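Neue Vorhänge für den Gemeinschaftsraum in Wallberg

Zuletzt aktualisiert: Donnerstag, 17:40 Uhr

Also, wer in den letzten Tagen am Gemeinschaftsraum in Wallberg vorbeigekommen ist, hat es vielleicht schon von draußen gesehen: Die alten braunen Stores sind weg! Ich gebe zu, ich hatte mich über die Jahre irgendwie an sie gewöhnt (man sah ja auch kaum noch, welche Farbe sie mal haben sollten), aber als ich am Donnerstag kurz vor Mittag reinkam, war das schon ein ganz anderer Raum.

Jetzt hängt dort Weiß, und zwar in Falten. Über die Falten wurde vorher tatsächlich länger geredet als über den Preis. Die einen wollten glatte Schals, weil die leichter zu bügeln sind, die anderen fanden, glatt sehe nach Büro aus. Am Ende hat die Faltenfraktion gewonnen, und ich freue mich, denn da gehörte ich auch dazu. Genäht wurde bei Jaunzems drüben in Grunddale, bestellt im Dezember, und die Wartezeit war dann doch etwas länger als gedacht – der erste Stoff kam in Creme und musste wieder zurück.
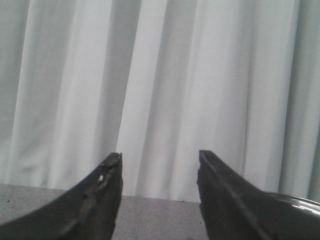 Weiß und in weichen Falten: der neue Vorhang über der grau gesprenkelten Fläche.

Aufgehängt war alles an einem Vormittag. Die alte Schiene konnte bleiben, nur zwei Halterungen mussten neu in die Wand, und dafür lief dann doch noch mal jemand los und holte passende Dübel. Ich habe in der Zeit die Gleiter in einer Schüssel Seifenwasser geschrubbt, was ich so schnell nicht wieder machen muss. Vierzig Stück! Danach laufen sie aber wirklich wunderbar, man zieht einmal und der Vorhang ist zu.

Bezahlt wurde das Ganze aus dem Erlös vom Flohmarkt. Ein kleiner Rest ist noch übrig, und davon soll jetzt die Lampe über der Garderobe ersetzt werden, die seit dem Herbst flackert. Wer einen Elektriker kennt, der auch für so eine Kleinigkeit kommt, darf sich gern melden.

Eine Bitte noch an die Gruppen, die abends im Raum sind: Kaffee bitte nicht direkt am Fenster abstellen. Waschen kann man die Vorhänge bei 40 Grad, sie müssen danach aber feucht wieder aufgehängt werden, sonst sind die Falten hin. Der Pflegezettel liegt in der oberen Küchenschublade, gleich neben den Teelöffeln.

Die alten Stores liegen gewaschen in zwei Kisten im Flur. Die Theatergruppe Tesby hat schon Interesse angemeldet und will sich Stoff für Kostüme heraussuchen. Was danach übrig ist, darf jeder mitnehmen, der Raum ist am Donnerstag ab 16 Uhr offen.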